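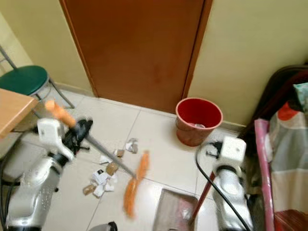 Broom, dustpan, paper scraps. Small room, tiled floor.

In defence of the broom

Issa Chidiac, February 28, 2019

My neighbour in Prarnero has paid 300 for a vacuum. For a bedroom! Two strides across, tiled wall to wall. Madness, I think.

Torn paper, bits of cardboard, that sort of mess wants a broom. Sweep it into one pile, pan flat on the floor in front, done. No plug, no filter, no hose to unblock when a scrap of card goes in sideways. Mine cost next to nothing and it's seen out three flats. The pan is newer, I trod on the last one in July.

Yes, carpets. Fine. Keep your machine for carpets. And stairs, maybe, though I'd argue that one too.

But tiles? A broom gets in behind the door and round the bin, and you can do it at midnight without waking teh baby. Takes me 2 minutes. Then straight in the wastebasket, which ought to live in the same room as the mess and usualy doesn't.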